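What we wrote down before letting the arm near a computer

19 Jun 2023

I spent most of last week rewriting the rules for our disassembly cell at Skusteo. The old sheet was one page and had been taped up since the cell was first bolted together in Asville. It said things like "be careful with the socket." That's fine for a person. It's no use at all for someone setting up a program at the end of a shift.

The new version is 93 lines long. I'm told that's too many. I'd like to go through the parts I think other people could use, and leave out the parts that only make sense on our floor.

The first section is about how the work is laid out before anything moves. Tower on its side, side panel off, open face up. Fixture on the left of the table, case to the right of it. Small parts that are out of the case go in the fixture and nowhere else. The slotted table is handy for clamping things down, but a screw that rolls into a gap between the rails is a screw you'll be hunting for with a magnet.

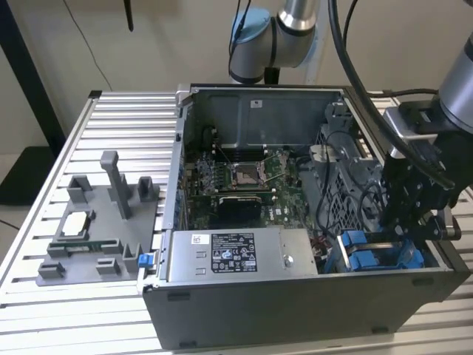
The rule I argued for hardest is about the CPU socket. Once the processor is out, the socket is treated as a keep-out area, and the planned path of the gripper may not cross it at any height below the top edge of the case. People objected that this makes some moves longer. It does. On our cell it added 2 seconds to the drive routine, and I can live with that. A bent pin means the board is scrap, and we try to send boards on for reuse.

Next is cables. Loose power leads near the drive cage get moved aside by hand before the run starts, with the arm stopped and in its safe state. We tried letting the program work around them. Ersoy, the shop that did our first integration, had warned us in their handover notes that thin cables are hard to see and easy to snag, and they were right. The rule now says that if a lead hangs over a bay, the run doesn't start.

Then there are the drives themselves. Grip the plastic carrier, never the drive. Pull straight along the bay. If the force goes over the limit, stop and back off – don't try again automatically. A second try needs a person to look first. We keep a log of these stops, and out of 1,081 drive moves so far, 98 ended in one. Most were latches that hadn't been released all the way.
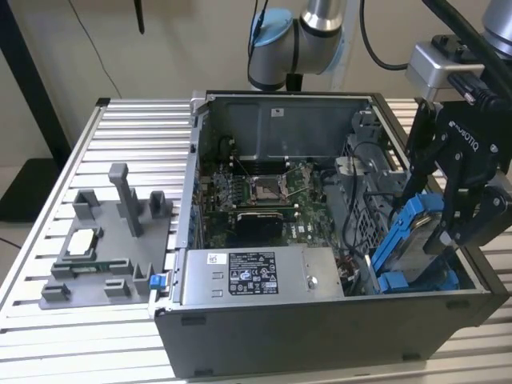 Gripper holding a hard drive by its blue carrier, at the drive bays.

I also added a short section on who can change what. Anyone trained on the cell can slow it down. Raising a speed or a force limit takes a written change and a new risk assessment, even if it's a small raise. Jirnberg, our sister site, does it with a paper form and a binder. We use a shared file. I don't think it matters much which, as long as the old value is kept next to the new one.

Still open is what to do about cases with odd latches. Right now the rule is to set them aside and do them by hand, and the shelf is getting full. I'll look at that again in August, when the next batch comes in.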